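**Section 4. Running the repeatability check**

Bench guide for the Pirncombe small-arm study. Revised 12/13/21. Comments to Ritu Dubey.

Read this section before you quote any number from the study. The method claims that a printed arm with hobby-grade parts can return to a mark on a paper sheet as well as arms costing far more. I have run it many times and I believe part of that claim. The steps are written so that you can disagree with me using your own data.

### 4.1 Before power-up

1. Fix the marked sheet flat. If a corner lifts, take the sheet off and start over. Do not press it down by hand between runs.
2. Line up the pencil line with the middle of the base. Check it by eye from the front, then with the steel rule.
3. Try each bracket screw on the aluminum posts with the hex key. Tighten any that move.
4. Set the open carton to one side of the arm. It is the drop target for Section 5 and must stay clear of the sweep.
5. Trace every cable from motor to board. Leave slack at the joints.

**Caution:** Slack cable pulls on the upper joint. Loïc Gaillard's first set of results got better when he re-routed his bundle, and he reported the gain as a software improvement. Note the cable routing in the log every time you change it.

### 4.2 Poses

6. Power the boards and confirm that the red LEDs are lit. A lit LED means the board has power. It says nothing about whether the joint angles are right.
7. Send the arm to the raised pose and wait 9 seconds.
8. Send it to the test pose, then back. One trip out and back is one cycle.
9. Compare the arm with the pictures for general posture only. Your joint angles will differ.
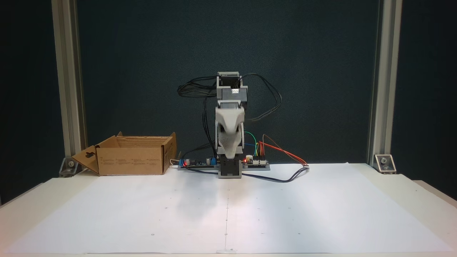
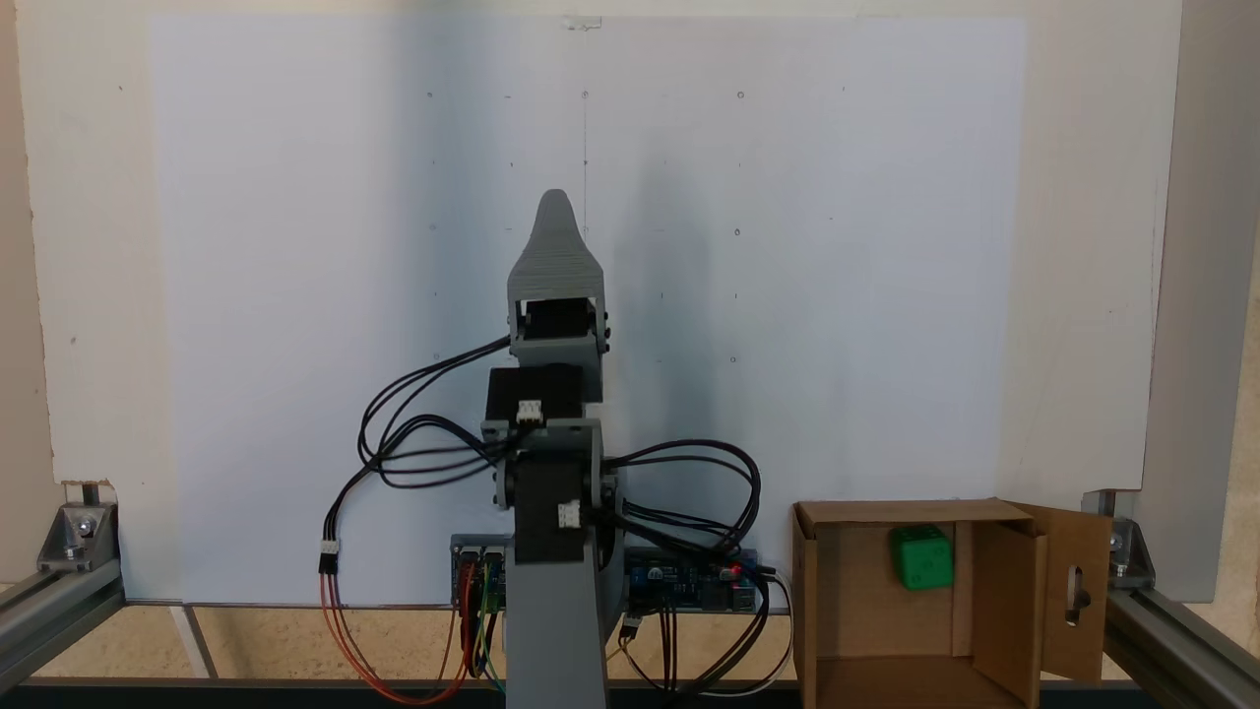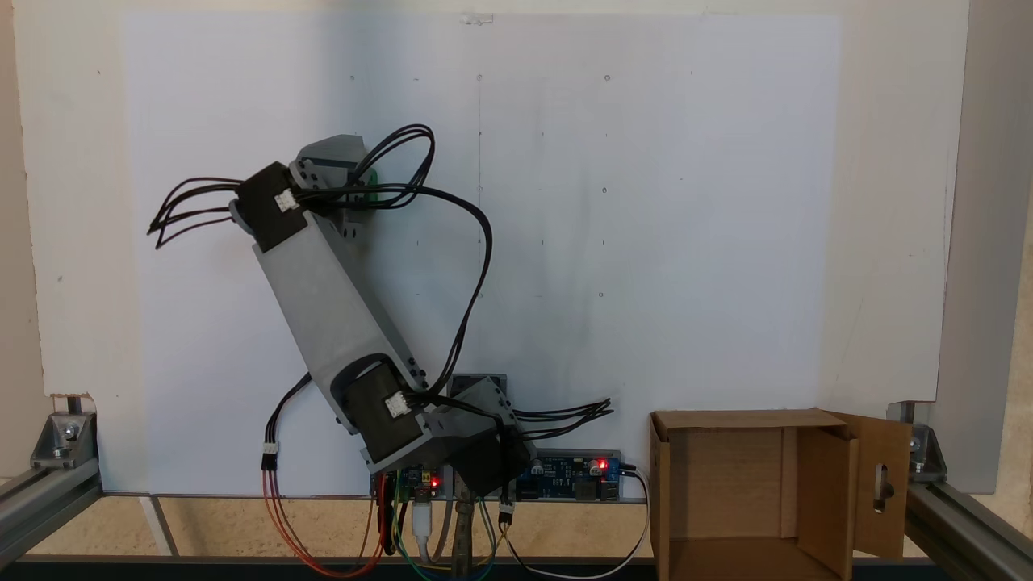 *Figure 4-1. The arm in three poses, with the marked white surface and the open carton.*

### 4.3 Collecting the data

10. Run 133 cycles without touching the bench. Save the file.
11. Power down, let the motors rest for 600 seconds, and run the same set again.
12. Repeat on a second day. Ilir Vukadinović's original protocol skipped this step, and I think that is the weakest part of his write-up.
13. Measure each return against the nearest printed mark. Write down the raw offset. Do not subtract the average yet.

**Note:** If the arm stalls in the middle of a set, throw the set out and say so in the log. Earlier logs show sets restarted from the stall point and then merged. Those files are marked M and should be left out of any comparison.

### 4.4 What the result does and does not show

The headline figure comes from 3,000 returns by one arm, built by one person, Fulgencio Montoya, who also wrote the scoring script. The spread within a single set is small. I have no quarrel with that part. The spread between days is another matter — on my bench it was large enough to swallow the difference the paper reports between the two controllers.

There is also a drift to the left over a long session. Hạnh Sầm puts it down to the printed joints warming up. It could just as well be the paper creeping. We have not separated the two, and until someone runs the check on an etched plate, I would not repeat either explanation outside the lab.

14. Plot each day on its own axes first. Pool the days only if the plots agree.
15. Report the worst return along with the average.
16. If you changed anything listed in 4.1 between sets, report the sets separately.

**Caution:** Do not use the "pass" line printed by the scoring script. The threshold was chosen in June after the first results were in. It is kept in the script only so that old logs can still be read.

Drop tests with the carton are in Section 5. Those numbers are softer still, and the same rules about raw values apply.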